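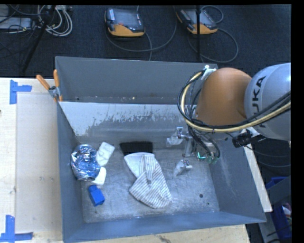

Figure 8. Bin cell with mixed items, viewed from the overhead camera position.

Section 8: Setting up the bin region and grasp planning

8.1 Purpose

The steps in this section prepare the Westerberg picking software to find items in a metal bin, choose a grasp and move the gripper to it without touching the walls. They apply to cells on the Randdale and Plevstead sites that run planner release 3. Operators at Bunavside should follow the site supplement first and return here at step 4.

The work should be carried out by a person who has completed the cell safety briefing. Changes to the planning limits must be approved by the cell owner before the robot is run in automatic mode.

8.2 Before you begin

Confirm that the arm and gripper have been calibrated as described in Section 7. The bin must be fixed in its working position. Where the table carries tape corner marks, do not move them during set-up, as they are used again in the weekly check.

CAUTION: Keep the enabling switch in hand whenever the arm is moved with the bin region unset. Until step 6 is complete, the planner has no knowledge of the bin walls.

8.3 Defining the bin region

1. Switch the cell to manual mode at reduced speed and open the Workspace page.

2. Empty the bin and select Capture Background. The software stores a depth view of the bare floor and walls.

3. Select New Region and choose Open Bin. Four corner handles appear on the live view.

4. Drag each handle to the inside corner of the bin floor. Do not use the upper rim. The walls of some bins lean outwards, and a region drawn at the rim will include space that the gripper cannot reach.

5. Set the height of each wall separately. Where one wall is taller than the others, as with the rear panel in Figure 8, enter its full height. Clamps and handles that rise above the rim must be added as keep-out blocks.

6. Select Build Collision Model and wait for the status line to read Ready.

Note: If the status line reads Gaps Found, the depth view is incomplete. Bright or worn metal is the usual cause. Lower the exposure by one step and repeat from step 2.

8.4 Setting the item finder

7. Place a mixed set of items in the bin. The set should include at least one shiny wrapper, one plain block and one piece of cloth. Items should overlap in places.

8. Select Find Items. Each item the software has separated is shown with a coloured outline.

9. Check the outlines by eye. Crinkled foil may be split into several small items, and folded or striped cloth may be joined to whatever lies under it. Adjust the Merge slider until the outlines follow the real edges as closely as the view allows.

10. Open the Ignore list and mark any hole or dark spot in the bin floor that has been outlined as an item. The mark is saved with the region and does not need to be repeated.

8.5 Planning and testing a grasp

11. Select one item and press Suggest Grasps. The planner lists its suggestions in order of score, with a maximum of 26 in the list.

12. Step through the suggestions in the preview. Reject any in which a finger enters the floor, or in which the wrist passes over a wall at less than the permitted clearance.

13. Turn on Cable Envelope. This adds the loop of cable outside the arm to the collision model. It must remain on in automatic mode — a path that is clear for the arm alone may still drag the cable against the rear wall.

14. Press and hold Run Slow. The arm moves to the approach point, lowers the gripper beside the item and stops. Confirm the gap between the lower finger and the floor before releasing the hold.

15. Press Close, then Lift. If the item is held, select Accept. If it slips, select Reject and enter the reason code. Code 29 is reserved for soft items that fold out of the grip.

CAUTION: Do not reach into the bin while the gripper is below the rim, even when the arm is still. A paused plan can be resumed from either the screen or the pendant.

8.6 Saving and records

Save the region under the cell name followed by the bin number. Earlier versions are kept and can be restored from the History tab. The background view should be captured again every Thursday before the first run, and whenever the bin or the lighting has been changed.

Requests to alter the default clearance or the reason codes are to be sent to Maëlys Lebrun, Planning Software, quoting the region name and the software release.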